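Dulivora opens service program for small assembly cells

Wamlow, March 2024

Dulivora is pleased to announce a maintenance program for its table-top robot cells, which are used in training kitchens and food handling laboratories. The program was prepared by service lead Evdokia Sotiropoulos together with Hala Awwad of Desley, our partner for spare parts.

Each cell will be inspected after 700 hours of operation. The technician checks the screws of the gripper, cleans the fingers and teaches again the pick positions. At 2,000 hours the finger pads are replaced. A customer may order the visit by telephone or through the Duman service page.

"Many faults which are reported to us as arm faults are in reality a rack that was moved during cleaning," said Ms. Sotiropoulos. "For this reason we begin always with the racks."

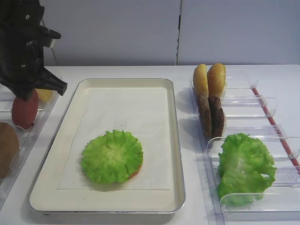
Rack alignment is the longest part of the visit. The arm is brought slowly above every slot and its height is corrected before the next one is tried. With the finger tip so close to the top of the red piece in the left rack, even a small error of height can mark the item. The tray is aligned last, with its paper lying flat.

Bookings for June are now open. Existing customers will receive the new checklist by mail, at no charge.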